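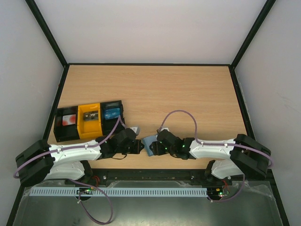
Larnell Robotics Club: Questions We Get a Lot

Do I need any experience?
None at all! Most of us came in never having touched a robot arm, and Fiachra Foley is wonderfully patient with beginners (and with the rest of us too).

How long is a turn at the table?
You get 30 minutes, and we work in pairs, so bring a friend or we'll happily find you one.

Is there an age limit?
You need to be 10 or older, and parents are always welcome to stay and watch.

When do you stop for the summer?
We run through June, then start up again with school.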